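Kit de pince Cundden : l'avis du club

Avis publié en avril 2019

Huit séances avec la pince Cundden au club de robotique du lycée, assez pour que l'enthousiasme retombe et que les vis se desserrent. La notice, traduite par quelqu'un de très pressé, saute de l'étape 5 à l'étape 8. Thư Dương a reconstitué le reste avec une patience que je n'ai pas.

Montage

Comptez une soirée, deux si Leobardo Villaseñor vous aide. Les vis à six pans creux sont correctes, la clé fournie est en fromage. Prenez la vôtre.

À l'usage

Les doigts sont fins et se glissent là où les miens renoncent. Pour l'épreuve de démontage du concours Drindcombe, on travaille sur une carte mère verte, autour du support du processeur - cadre de maintien ouvert, levier sur le côté, barrettes mémoire à prévoir plus tard. L'approche demande de la retenue. Lina Nseir programme des descentes lentes, Cathal Mulcahy les trouve trop lentes, et le club a ainsi retrouvé un sujet de conversation.

Le carter noir, lui, est volumineux et masque une partie de ce qu'on voudrait surveiller de près. 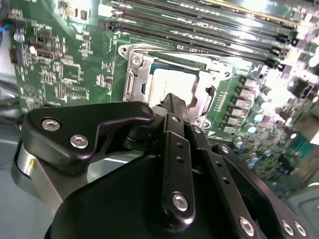

Verdict

Un bon achat pour un club patient. Je retire un point pour la notice et un demi pour la clé.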